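Cerkton wants us to sign up for the Womumau "sorting cell in a box." Belt, arm, hand, tray, software, two days of training. I went to see it at Blackwood before anybody signs anything. Some notes.

Price on the quote is $2,858 a month. Two arms is another quote. The hand is leased separately, and you find that on page 3.

Sales guy kept saying "any object, any order." I asked for a list of the objects it's been tested on. He's going to email it.

Cup, belt, tray. That's the pitch.
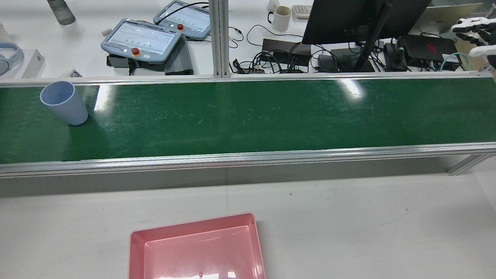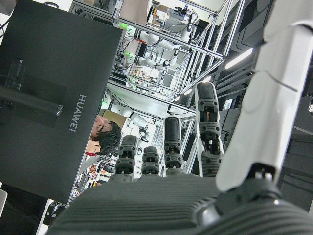

Balakrishnan Shenoy replied that I'm being unfair to the hand, he's run one for 200 hours at Villasus and the fingers held up fine. His complaint was the software license, which locks you out of your own settings when it lapses.

OK, fair on the fingers. I count a lot of small screws and hinge pins though, and I'd like to know what a spare finger costs. No price for that anywhere in the packet.

Also still want to know why a cup needs four fingers and a thumb. We move cups now with a suction gripper I can fix in the parking lot.

Asked for a month's trial in December with our own parts, the greasy ones. They said they'd have to check. So I'm checking too, with two other vendors.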